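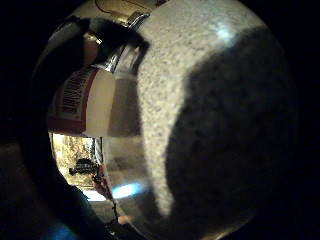

Speckled beige and grey surface beside a curved piece of shiny metal.

Terrazzo (and its many speckled cousins)

Terrazzo is a hard surface made by setting chips of stone, glass or shell in a binder, then grinding the lot flat and polishing it. The binder is cement in the old recipe and usually epoxy resin in the newer one. I've been keeping this entry going for our home-reno wiki for a few years now, and I'll admit up front that I'm a fan, so take the praise with a grain of marble!

Where it came from

Most histories start with workers in and around Venice, who swept up marble offcuts and pressed them into clay or lime on their own terraces (the name comes from the Italian word for terrace). People had been making floors out of bits of stone for ages before that, mind you, and I don't much care for arguments over who was first. Goat's milk turns up in nearly every account as the early sealer. I tried it on a sample tile out in the garage one February and my advice is to buy a sealer.

How it's made

For a poured floor, the crew lays a base, sets thin metal divider strips where the colours change or where cracks are likely, and spreads the mix between them. More chips get scattered on top and rolled in. Once it has cured, it's ground with coarse grit, the pinholes are filled with grout, and then it's ground again with finer and finer grit. The dust and slurry are something else – my neighbour Annick Gauthier had her front hall done and was still finding grey paste behind the radiator months later.

Precast pieces are the easier way in. You can get counters, windowsills, stair treads and shower bases cast in a shop and brought to the house finished. My own sill came from a little outfit called Hornberg and is 40 millimetres thick, far more than it needed to be, but I love the chunky look.

Lookalikes

Plenty of speckled surfaces get called terrazzo and aren't. Granite is natural rock, with interlocking crystals and no binder. Engineered quartz is mostly crushed quartz in resin, pressed into slabs at the factory. Laminate and sheet vinyl just carry a printed pattern. A chipped edge or a sink cut-out usually gives the game away: in real terrazzo the chips carry on down through the topping, and in laminate you'll see a dark or brown core.

Looking after it

Cement terrazzo hates acid. Vinegar, lemon juice and a lot of bathroom sprays will etch it and leave dull patches that only repolishing fixes. Use a pH-neutral cleaner and a damp mop, and wipe up coffee before you sit down to drink the rest of it. Epoxy versions shrug off stains better, though strong sun can yellow them.

Last revised 5 May 2026. Thanks to Dalia Sqalli for the corrections on divider strips.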